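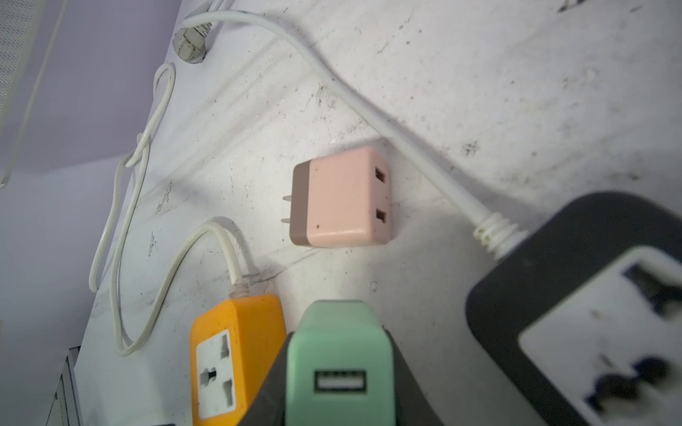
二手拼图的卖方在什么情况下会主动写明缺片？
卖方多在自己完整拼过一遍之后写明缺片；未经拼合即转手的拼图,卖方一般只写“未清点”或不作说明。

图3 白色表面上的插头、白色线缆与黑色插线板

4 缺片说明与交换信任

4.1 问题的提出

前一节讨论了拼图收藏者如何确定一套旧拼图的版本与年份。本节转入流通环节,考察卖方与交换方如何说明拼图的完整程度,以及接收方如何理解这些说明。与邮票、纸牌等收藏品不同,拼图的完整性难以凭外观判断。盒面完好的拼图可能缺片,盒子破损的拼图也可能一片不少。称重和点数能够提供一定依据,但旧厂的标称片数与实际片数常有出入,点数相符并不能排除混入他套碎片的情况。唯一为多数收藏者所接受的证明方式是完整拼合,而拼合一套大尺寸拼图所需的时间往往超出转手所得的价值。

由此产生一个实际问题:在检验成本较高而单件价格较低的条件下,交换双方依靠什么达成信任。既有研究多以高价收藏品为对象,讨论鉴定机构、拍卖行与证书的作用。拼图交换缺乏这类中介,其规范主要由参与者在往来中自行形成,因此有必要单独加以考察。

4.2 材料与方法

本节所用材料有两类。第一类为交换平台Wundport上的公开条目。平台允许会员登记闲置拼图,并以自由文本填写状况说明。研究组抽取了600条登记信息,要求条目所涉拼图已使用过,且状况说明一栏不为空。全新未拆封的拼图不在抽样范围之内,成套附赠的小型拼图亦予剔除。

第二类为半结构式访谈。受访者共42人,均有买入、售出或互换旧拼图的经历。访谈由Akua Dankwa主持设计,提纲涉及清点习惯、说明用语、纠纷处理以及对不同厂家产品的看法。访谈以受访者最近一次交换为起点,请其回忆从登记到收货的过程,再逐步扩展至一般做法。部分受访者保存了与对方往来的信件,经其同意后一并纳入分析。

条目文本由两名编码者独立编码,意见不一致处经讨论确定。编码的核心变量为“完整性说明的确定程度”,采用5级划分,从“明确声明已拼合且完整”到“完全不涉及完整性”依次排列。居中的一级用于收录“应该是全的”“印象中不缺”之类的表述。这类表述在编码初期引起的争议最多,后经商定,凡未说明判断依据者一律归入居中一级,不再依语气强弱细分。

需要说明的是,编码针对的是文本本身,研究组未对所涉拼图作实物查验。因此,本节的结论仅限于说明方式及其接受情况,对于各类说明的真实程度不作推断。

4.3 说明用语的类型

对条目文本的归纳显示,卖方的说明大致沿三条线索展开,即拼合经历、清点结果与来源情况。

以拼合经历为依据的说明最为简洁,典型写法是“拼过一次,完整”或“去年冬天拼完,缺右下角天空一片”。后一种写法值得注意。卖方指出缺片在画面中的位置,等于间接表明自己确实完成了拼合,买方据此得到的信息多于缺片本身。多位受访者表示,在同等价格下,他们宁可选择写明缺一片且位置清楚的拼图,也不愿选择笼统声明完整的拼图。一位受访者的说法是:“写得出缺在哪儿,别的地方我就放心了。”

以清点结果为依据的说明多见于片数较大的拼图。卖方通常写出清点所得的片数,并与盒面标称片数对照。此类说明看似精确,接受程度却并不一致。熟悉旧版产品的受访者指出,Chevalier早期产品按行列切割,实际片数常较标称略多,若清点结果恰与标称相符,反而提示可能有缺。不了解这一情况的买方则会把相符视为完整的证明。同一说明在不同经验的读者那里产生相反的判断,这在一般商品描述中较为少见。

以来源情况为依据的说明涉及拼图的前任持有者,如“家中长辈旧藏”“旧货市集购得,未拼”。严格而言,此类说明并不提供完整性方面的信息,但受访者普遍会据此推测。来自单一家庭、长期存放的拼图被认为较为可靠;经多次转手、以散袋盛放的拼图则被认为风险较高。也有受访者不赞成这种推测,认为家庭存放的拼图往往由儿童使用过,缺片的可能并不低。

三条线索时常并用。说明较长的条目一般先写拼合经历,再写清点方法,最后交代盒子与碎片的磨损情况。说明较短的条目则多半只有来源一项,或者干脆以“如图”二字代替。后者在访谈中受到的批评最多,原因在于盒面照片对判断缺片几乎没有帮助。

4.4 “未清点”一语的含义

在全部用语中,“未清点”一语的解释分歧最大。从字面看,它仅表示卖方没有点数,对完整与否不持立场。然而在交换往来中,该语已带有若干约定的含义。

其一,部分会员将其理解为免责声明。卖方一旦写明“未清点”,收货后即使发现缺片,买方也不应要求退换。持这种看法的受访者多为经常出售者,手中存量较大,逐套清点并不现实。其二,另一部分会员将其理解为缺片的委婉说法。他们认为卖方若有把握,自会写明完整,避而不谈便意味着心中有数。持这种看法的受访者以买入为主,且大多有过收到缺片拼图的经历。其三,还有少数受访者认为该语没有特别含义,只是会员登记时随手填写。

上述分歧对价格有直接影响。受访者在谈及出价时,往往先询问卖方属于哪一类会员。对于存量较大的卖方,“未清点”不会明显压低出价;对于只登记一两套拼图的卖方,同样的用语会使买方要求降价或放弃交换。换言之,用语的效力取决于使用者在平台上的既有形象,文本本身只承担了部分功能。

有卖方注意到这一点,便在“未清点”之后补充理由,例如“存量较多,来不及清点”或“本人不拼风景类,故未拼”。补充理由的条目在往来信件中引起的追问较少。受访者对这种做法总体持肯定态度,但也提到理由写得过长会使人起疑。

4.5 缺片的补救与分担

收到拼图后发现缺片,处理方式因缺片位置和双方关系而异。访谈所得的做法包括协商退还部分价款、由卖方在家中寻找、以同版拼图补配,以及不作处理。

补配是收藏者讨论最多、实际采用却较少的办法。其前提是找到同一版本且同一刀模的拼图。Flollix的产品在较长时期内沿用相同刀模,不同批次之间碎片可以互换,因此在收藏者中形成了专门收存残缺拼图以供补配的习惯。一套缺片较多的Flollix拼图本身已无拼合价值,但仍可作为补片来源流通。平台条目中有会员特意注明“供补片用”,接收方对完整性自然不再有要求。Fuvix的情况则不同,其刀模更换频繁,即便盒面图案一致,碎片轮廓也未必吻合,补配大多无果。

自制补片是另一种选择。收藏者以卡纸描出缺口轮廓,裁切后依照周围图案上色。受访者对自制补片的态度差异明显。以拼合为乐者多能接受,认为填补空缺后画面得以完整;以收藏为主者则认为自制补片改变了原物状态,转手时必须写明。在后一问题上,双方的意见趋于一致:无论补片制作如何精细,不予说明即属失信。研究组查阅的条目中,对自制补片的说明一般较为详尽,有的还注明补片背面做了铅笔记号,以便日后辨认。

关于缺片损失由谁承担,受访者并未提出统一规则。多数人以说明的确定程度为准:卖方声明完整而实际缺片的,应由卖方承担;卖方未作声明的,由买方自行承担;居于两者之间的,视缺片多少协商。边缘碎片和人物面部碎片被视为较严重的缺失,大面积单色区域的缺片则较易得到谅解。

还有一种情形在访谈中多次出现,即卖方在交换完成后才找到遗落的碎片。受访者谈及此事时,几乎都认为卖方应当自费寄出,即使买方未曾提出异议。一位受访者在八月收到一只信封,内有一枚碎片和一张便条,寄件人是早先与其交换过拼图的会员。她此前尚未开始拼合,并不知道缺片。此后她与该会员多次互换,不再询问完整与否。类似经历在信任形成中的作用,似乎大于任何一种文字声明。

4.6 平台规则的影响

Wundport在登记页面上设有状况一栏,但未规定填写格式。平台曾征询会员意见,拟以固定选项取代自由文本。受访者对此看法不一。赞成者认为固定选项便于检索,也可减少对“未清点”等用语的误读。反对者认为选项无法容纳缺片位置、碎片松紧、背纸脱层等细节,而这些细节正是经验较多的买方所看重的。

研究组请受访者从自身经历中举出5项在登记时最希望看到的信息,并依重要程度排序。排在首位的多为“最近一次拼合后是否完整”,其后依次涉及缺片位置、碎片磨损、存放环境中的烟味或霉味,以及盒子状况。值得注意的是,价格与寄送费用很少被列入。受访者解释说,费用可以另行商量,而状况一旦写错便难以弥补。

从排序结果看,固定选项与自由文本并不必然冲突。拼合经历与完整性可以用选项表示,其余内容仍可由会员自行填写。若采用这种安排,“未清点”宜作为独立选项,并与“已清点、未拼合”分开列出,以免两种不同情况被归为一类。平台还可在页面上说明各选项的含义,减少新会员与老会员之间的理解落差。

平台规则对散袋盛放的拼图影响有限。此类拼图没有原盒,标称片数与画面均无从查对,会员多以尺寸和题材描述。部分受访者专门收集无盒拼图,把画面未知视为拼合的趣味所在,对缺片也较为宽容。对这一群体而言,细致的状况说明有时反而多余,有受访者明确要求卖方不要透露画面内容。

4.7 局限

本节材料存在若干限制。条目样本取自单一平台,该平台会员以长期收藏者为主,其用语习惯未必适用于一般旧货交易。受访者系自愿参加,对交换规范较为关心者可能更愿意接受访谈。此外,未能达成的交换在平台上不留记录,买方因说明不清而放弃的情况只能依据受访者回忆,难以与条目逐一对应。对不同厂家刀模的描述亦来自收藏者经验,尚未与厂方档案核对。

线下交换会的情况未纳入本节。在交换会上,双方可以当面翻看碎片、询问来历,状况说明多以口头完成,其责任分担方式与平台往来有所区别,将在下一节讨论。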